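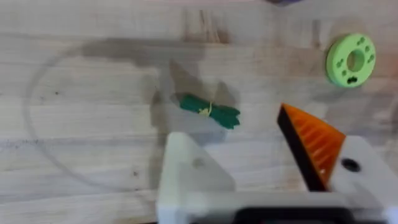 A pale wood tabletop with a thin clear ring lying on it.

My neighbor Torunn Midtbø owns one good knife, and last winter a kitchen store talked her into a subscription to keep it sharp. For 6 dollars a month she mails the knife away in a padded sleeve and gets it back the following Wednesday. Meanwhile she cuts onions with a steak knife. She thinks this is a fine deal. I have tried to think so too.

I'm told ownership is a burden. The people who tell me this are usually selling the alternative. Keltlow, the company with Torunn's knife, also rents out stand mixers, cake pans, folding chairs and, for an extra fee, a salad bowl. Its brochure says the average household keeps 692 objects it rarely touches. I would like to know who went through the closets. I would also like to know what "rarely" means, because I touch my fire extinguisher rarely and plan to keep it.

The case for renting household goods goes like this. You use a thing a few times a year, so why store it? Fine. For a carpet cleaner or a tall ladder, I agree, and so did my grandfather, who got his from the hardware store in Tveit and took them back the same afternoon. But that was renting by the job. What we get now is renting by the month, whether there's a job or not, and the price depends on people forgetting they signed up.
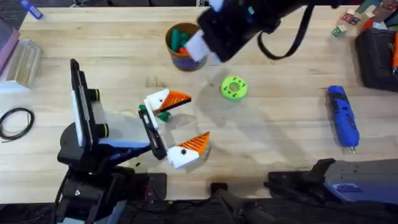 Furniture is where the pitch gets strangest. A dining table is the last thing I'd think to rent, yet Keltlow offers one at a monthly rate that would buy a decent used table outright inside a year. They call it flexibility. Look at a plain light wood top with the grain showing, and ask what there is to upgrade. A table like that wants wiping down and, if it gets ugly, sanding. Mine cost 500 dollars, which hurt at the time, and it has asked me for nothing since. A rented one has terms. Gunvor Hedlund, two streets over, was charged for a water ring on hers, after paying more than 600 dollars in rent on it. She could have owned the ring and the table both.

Her daughter says the fee was in the contract, and I'm sure it was. Most things are. I read the one for the salad bowl and it ran longer than my lease.

Then there's the claim that all this is greener. Maybe it is. A mixer shared by a dozen kitchens should beat a dozen mixers in a dozen cabinets. But it also travels to every one of those kitchens in a van, in a box, inside another box, and I haven't seen anybody at Keltlow put the van in the math. When I wrote to ask, I got a coupon.

The tool library in Trondum does it for a small yearly fee, out of a former shoe store, and you carry the thing home yourself. It closes at noon on Saturdays and half the drills are missing a bit. I trust it more than any brochure — it doesn't care whether I come back.

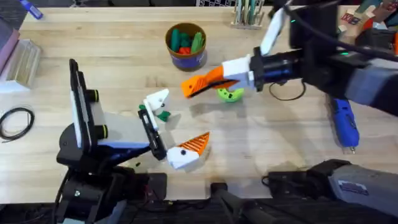
Light wood, with the grain running along the table.

I'll allow that some people do need the monthly kind. If you move every spring for work, a table you can hand back is worth paying for, and I'd have been glad of one in my twenties. What I doubt is that the rest of us were suffering. Torunn wasn't. She had a sharpening stone in a drawer the whole time, and when I asked her about it she said she'd been meaning to learn.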